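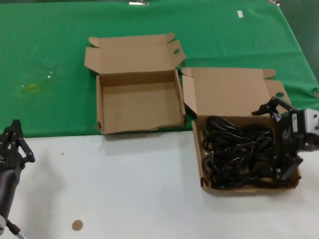
Orkville Myna Counts: read me first

G'day, and thanks for downloading this. It's a set of bird counts from Orkville and the paddocks out towards Zadoldale, put together by me over a fair few early mornings, mostly to find out what common mynas are doing to the parrots that nest in our old gums. I've tidied it up enough that other people can use it (I hope!), but it's still one person's project and it has the odd wonky bit, so please read this through before you start making graphs.

What's in the folder

counts.csv is the main one. It has 3,930 rows, and each row is one species at one stop on one visit. If I saw rainbow lorikeets and mynas at the same stop on the same morning, you'll get two rows.
hollows.csv lists the 335 tree hollows I keep an eye on, with the kind of tree, the height of the hollow, which way it faces and who was using it when I last looked.
stops.csv tells you where each stop is. I've blurred the locations a bit on purpose – some of these hollows have galahs in them and I'd like it to stay that way.
notes.txt is my field notebook typed up. Spelling not guaranteed.

How I count

Every stop gets 10 minutes. I stand still, start the timer and write down anything I see or hear within a stone's throw (I paced it out as 50 steps, and my steps haven't changed much). Birds flying straight over go in with an F in the "how" column. I start at first light and pack it in when the traffic on the Radebe road gets too loud to hear a pardalote, which on a school day isn't very late at all.

I don't count in heavy rain or strong wind. Light drizzle is fine, and there's a weather column if you'd like to drop those visits.

For hollows, I watch from the ground with binoculars. I never climb up and I never poke anything in. A hollow is marked "used" only if I saw a bird go right in or come right out. Sitting on the rim looking pleased with itself doesn't count, and mynas do a lot of that.

Columns people ask me about

species – common names, all lower case. "myna" always means the common (or Indian) myna, the introduced one with the brown body. "noisy miner" is the native grey honeyeater. They're not related, they both have yellow around the eye, and mixing them up would wreck the whole thing, so I checked those rows twice.
n – how many birds. For big flocks of corellas it's my best guess and there's a G beside it.
how – S for seen, H for heard, F for flying over.
fight – Y if I saw one species chase another away from a hollow. The chaser goes in "who_by". Blank means I didn't see a fight, and you shouldn't read it as peace and harmony.
site – town, edge or paddock. Edge is anywhere the back fences meet the scrub.

Things to watch out for

Zadoldale is thin. I could only get out there on a Saturday for a long stretch, so please don't compare it week by week with town.

In December I moved 2 stops after the council took down the trees. The new ones have an "b" after the stop number (yes, it should be "a b"... I mean the letter b, you'll see it). Treat them as new stops.

Starlings were lumped in with "other" in my earliest visits. I was only thinking about mynas at the start and I'm still kicking myself. Filter on the "early" column if starlings matter to you.

I'm also much better at calls than I was when I began, so a rise in small brown birds over time may just be me.

Loading it

It's plain CSV with commas and a header row. Opens in any spreadsheet. I use a little script called Zarnel to check for typos before I save a new version, and it's in the tools folder if you'd like it. Run it on counts.csv and it prints any row with a species name it doesn't know.

Using it

Use it for anything you like, school projects included, and just say where you got it. If you find a mistake, open an issue and give me the row number. Please don't use the hollow list to go looking for nests in spring.

Still to do: add the figs behind the footy oval, and finish typing up the second notebook.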